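Small Loads in a Front Loader: How to Wash a Few Dark or Printed Things Without Wrecking Them

By Bülent Eren
Posted January 23, 2022
Filed under: Laundry, Small Spaces

Quick one today. Got a bunch of emails after the October post on drying shirts indoors, most of them asking the step before that. How do you wash two or three things in a front loader without the print cracking, the black going gray, or the machine banging itself across the floor?

So, my routine. Nothing fancy. Takes longer to read than to do.

What you need

A front-loading washer. Any brand. Mine at home is a Clavex, my sister has a Zenport, same steps on both.
A basket with a flat bottom. Rectangular is best, it sits still.
A chair or stool, something to put the basket on.
Liquid detergent. I use Özkan for darks, the plain one with no softener in it. Use what you like as long as it's liquid.
A mesh bag, if anything has strings or hooks.
An old dry cloth.

Step 1. Set up next to the machine

Don't put the basket on the floor. Floor means bending twice for every item, and carpet means lint all over your black shirt before it's even clean. Pull a chair up beside the washer, on whichever side the door does NOT swing to. Open the door all the way once to check it clears the chair legs.

Basket goes on the seat. If it's longer than the seat, turn it till it feels steady, then give it a little push. If it rocks, get a wider chair.

And keep the top of the washer clear. I know, it's a shelf, everybody uses it as a shelf. But on spin anything up there walks, and then you've got a detergent cap down the back of the machine that you will never see again.

Step 2. Sort inside the basket

With a small load you don't need three hampers. Just use the two ends of the basket. Colored things one end, black things the other. You can see what you've got and you can pull one end out if you decide to run them separate. 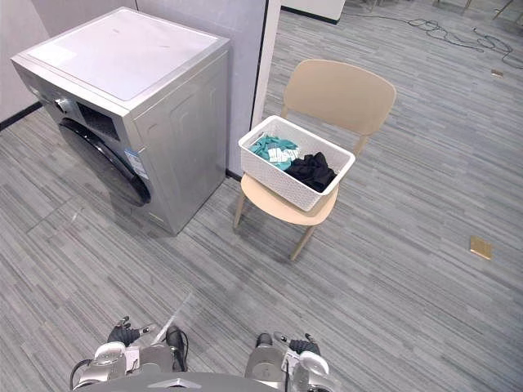
Teal at one end, black at the other, in both shots.
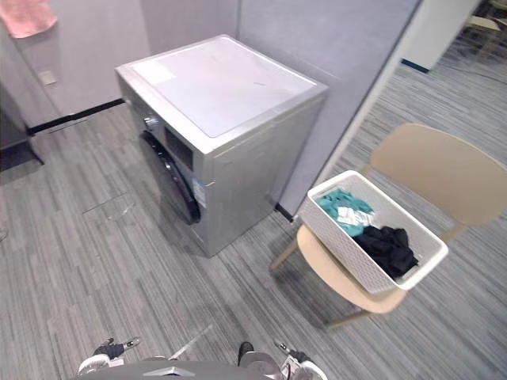 Step 3. Decide if they go together

Teal and black, can they share? Usually yes, if the black thing has been washed a few times already. New black goes alone the first 2 washes. No exceptions, I ruined a good green sweatshirt that way.

Not sure? Wet a corner of the old cloth, press it hard on an inside seam of the black item, count to ten. Color on the cloth – wash alone. Cloth clean – go ahead, cold water.

Check the teal one too while your at it. Strong greens and blues can bleed just as bad, people only worry about black and red.

Step 4. Empty, zip, turn

Pockets first. Tissues are the enemy, one tissue in a dark load and you'll be picking at it for a week.

Zip all zippers. Undo buttons. Tie drawstrings in a loose bow.

Then turn everything inside out. This is the big one for anything with lettering or a graphic on the front. The print rubs on the drum and on the other clothes, and that rubbing is what cracks it, way more than the water does. Inside out also keeps black looking black on the side people see.

Don't ball things up when you turn them. Pull the sleeves all the way through. A half-turned sleeve comes out of the wash still half dirty and takes forever to dry.

Step 5. Load it loose

Front loaders hate tiny loads more than they hate big ones. A single heavy thing sticks to one side of the drum, the machine can't balance, and it either skips the spin or thumps like crazy. Two light tops are normally ok. One hoodie by itself, not so good – add a towel in a similar color. Old towel, one that's done shedding.

Drop things in one at a time. Not as a lump.

Look at the rubber seal before you shut the door. Run a finger around the bottom, where the drum meets the rubber. Sleeves love to get pinched there.

Step 6. Detergent, less than you think

For a couple of shirts, half of the lowest line on the cap. Really. Too much soap doesn't rinse out of a short cycle, and it dries as pale streaks on black fabric. People think it's lint. It's soap.

If you already have streaks, run the same load again with no detergent at all, cold. Fixes it most times.

No softener on printed stuff. Makes the lettering gummy.

Step 7. Settings

Cold. Quick or delicates, whichever your dial has.
Spin low to medium. My Clavex goes way higher and I leave that for towels.
If your machine only lets you choose by time, anything under 60 minutes is plenty for clothes that are worn but not actualy dirty.
Skip prewash.

Gym clothes are a differnt story, those want a longer cycle and a bit of white vinegar in the softener slot. Check your manual before you do vinegar, some makers don't like it on the seals.

Step 8. Out right away

Set a timer on your phone. Wet clothes sitting in a shut drum start smelling fast and the creases set in.

Wipe out the basket with the dry cloth before anything clean goes back in, it had dirty clothes in it a minute ago. Shake each piece hard, twice, and lay it in the basket flat. Still inside out. Hang it that way too.

Leave the washer door open a crack after. Drawer too.

Things people asked

Can I use pods? One pod is too much for two shirts. Keep them for full loads.

Does a woven plastic basket snag stuff? The cheap ones can, where the mold left a sharp bit. Run a hand around the inside, file down anything scratchy. My Flerach one was fine out of the box.

Iron over the print? No. Inside out, low heat, or put a cloth between.

Wool post is next, when I get to it.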